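Stitch by Stitch

At the Mollham skills center, the practice pads come out of a drawer and go back into it looking worse every time

The drawer sticks. You have to lift it slightly and pull, and then it comes all the way out and you are holding it in your arms. Inside are the pads: slabs of soft synthetic tissue in shades of pink and cream, some new, some so heavily sewn that the edges of the cuts have gone ragged.

Leokadia Wróbel has run the suturing course at the Mollham skills center for nine years. She buys the pads, stores them, marks them with a felt pen on the underside and decides when one is finished. The center went through 80 of them last year. She would have liked to use fewer.

"People get attached to a pad," she said. "They know where the easy cut is. That's when I take it away."

The course runs for eight evenings. Students spend the first on knots alone, tied with cord around the back of a chair. The needle comes on the second evening, and from then on everything happens on the pads. Wróbel starts everyone with the simple interrupted stitch, in which each loop of thread is tied and trimmed separately. If one gives way, the others should still hold. It is slow work compared with a running stitch, and for a beginner it has the advantage that a bad one can be snipped out and done again without touching its neighbors.

The rules are written on a card taped inside the cupboard door. Enter the skin at a right angle. Take the same bite on both sides. Bring the edges together and stop. The last one gives the most trouble. Beginners pull until the pad puckers, and Wróbel walks along the bench saying "approximate, don't strangulate," an old line in surgical teaching that she says she has stopped hearing herself say.

Chih-ming Chien, a second-year student who took the course in November, said he ruined his first pad in one evening. His stitches tore through because he had placed them too near the edge. "I thought close meant careful," he said. He now practices at his kitchen table on a pad from Resteck, a small supplier that sells to schools and will cut slabs to size. His roommate has asked him to keep it off the counter.

Pads vary more than a newcomer would expect. The cheapest are a single layer and feel like a pencil eraser. Better ones have a thin, tougher skin over a softer base, sometimes with mesh in between so that the thread has something to hold. Cuts can be made in advance or left to the instructor. Wróbel prefers to cut her own, with a scalpel, and she does not make them all alike. Color is a matter of taste. A clean pad shows every needle hole, which is useful for marking. A red one makes the thread harder to see, and she likes students to meet that before they finish.
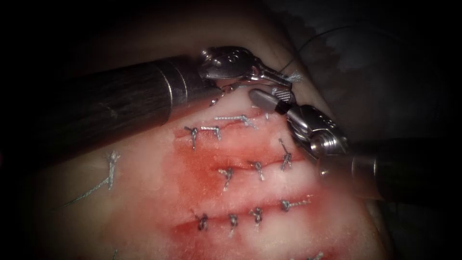
Three cuts in a practice pad, closed with interrupted stitches. The top two rows have three stitches each; the longest, at the bottom, has four.

Thread tails are the first thing Junpei Ishida looks at. He is a retired surgeon who comes in to mark the final evening, and he can talk about tails for longer than most people want to listen. Too short and the knot may work loose. Too long and they get caught up in the next stitch. He also likes to see all the knots resting to one side of the wound, off the cut itself, and he will tap a finger next to any that aren't.

"I don't mind if it's ugly on the first night," Ishida said. "On the last night I mind."

He marks without a form. Wróbel follows behind with one and fills it in from what he says. The two of them disagree most often about spacing. Ishida wants it even from end to end. She is more forgiving on a long cut, where students tend to start well, see how much is left and speed up.

Money comes into it too. The budget for pads, thread and needles this year is $2,770, and thread takes more of it than it used to. Wróbel saves sutures that are past their date for the early evenings. Toshio Matsuda, who orders supplies for the building, has found her a second source for needle holders after several of the old pairs stopped locking properly. The new ones are stiff, and the students with small hands complain.

A pad has two lives at Mollham. After it has been cut and closed a few times by the evening class, it goes in a separate box for the Saturday open session, where anyone enrolled can sit for 40 minutes and sew whatever is left. Kazimiera Laskowska, a veterinary nursing student, goes most weeks. She looks for the pads with the worst edges, because they are closest to what she expects to see at work.

"A straight, clean cut is nice," she said. "A dog that's gone through a fence doesn't give you one."

When the edges will no longer hold a stitch, Wróbel turns the pad over and checks the date in felt pen. Then she cuts a corner off, so it can't find its way back into the drawer, and puts it in the bin under the sink. The next course starts after the summer break, and she has already ordered for it.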